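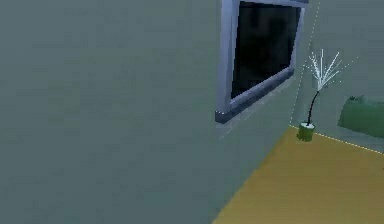 My brother-in-law Higinio Zamudio has asked me every Christmas for nine years when the robots are going to do the washing-up, and every Christmas I have told him "soon" with my mouth full. He has stopped finding this funny. I write about gadgets for a living, so in his eyes the whole delay is my doing.

So this summer I decided to get him a proper answer. I rang Marloes Van Beek, who I used to share an office with at Orport and who now spends her days teaching software arms to tidy software kitchens. She let me sit behind her for an afternoon, on the condition that I didn't touch the keyboard or say "Jetsons".

The first thing to know is that most of the learning happens in places that don't exist. You build a room in the computer, put a few things on a worktop, and let the arm have a go. When it drops a glass there is no glass, and you can run the whole sad business again before the kettle has boiled. Marloes's current task, which everyone there calls Bevan for reasons lost to history, had run 2874 times when I arrived. It had worked 795 times. I said that seemed low. She said I should have seen it in November.

The job itself is putting things away after supper. I do this every evening while listening to the radio and thinking about something else, and I had never noticed how much of it there is.
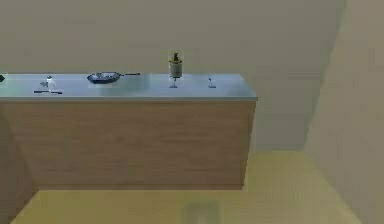 Take the frying pan. You and I pick it up by the handle, because that is what the handle is for, and our wrist quietly deals with the fact that all the weight is at the other end. The arm has to be taught that, and then taught it again for a pan with a shorter handle. A wine glass is worse. It is see-through, which confuses the cameras, and it is top-heavy, and it has a stem that invites you to grab it in exactly the place where you'll knock it over. A soap dispenser is easy right up until you lift it by the pump.

Then there is anything thin and flat. Etenesh Woldegiorgis, who sits at the next desk, told me she once lost three weeks to a butter knife. A person slides it to the edge of the counter, or gets a fingernail under it. The arm hasn't got a fingernail. Her version would press down very firmly on the knife, wait, and report that it was finished – much like my eldest.

I asked about the famous videos, the ones where a machine folds a shirt or cracks an egg while a piano plays. Marloes was fairly kind about them. Her view is that they are mostly real and mostly the best go out of 300. She'd like to see the other 299, and so would I, ideally with the same piano.

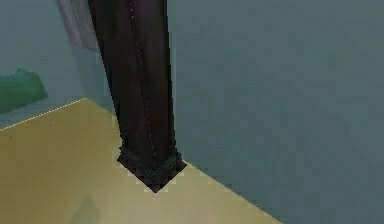
Getting to the right spot is a chore all of its own, and it's the bit I had assumed was solved decades ago. In factories it was. Mitiku Wako, who used to set up packing lines at Vestoton, told me his arms would hit the same point all day long and never complain, provided nobody moved the point. Homes move the point. In Marloes's room there's a bare yellowish table, and at one moment the arm had its dark tip aimed down near the corner of it, so close to the surface that I couldn't tell whether it was touching or just hovering. That gap is what they argue about. Come down a hair too far on a real table and you've got a dent, or a stopped motor. Stay a hair too high and you close your expensive fingers on air.

Mitiku's own opinion, for what it's worth, is that shop floors will get the next useful machines and kitchens will get what's left over. Shelf stacking, sorting returns, moving one sort of box from here to there. Dull work in rooms where somebody is paid to keep the floor clear. My kitchen floor currently has a scooter on it.

Price comes into it as well. Bezawit Gebremichael, who does the sums at Hulport, wouldn't give me a figure for a home arm, but she did ask what I'd paid for my dishwasher and then laughed for longer than I thought was polite. A dishwasher, she pointed out, is a robot that won the argument by making you do the hard part. You load it, you unload it, and it gets to stand there being warm.

I rather like that. I have been resenting the loading for years without realising I was the clever component.

So, Higinio: no, not this Christmas. I did ask Marloes for a date I could pass on to you, and she said she would prefer to get to 3000 runs first and see how she felt. Bring the good tea towels. You're drying.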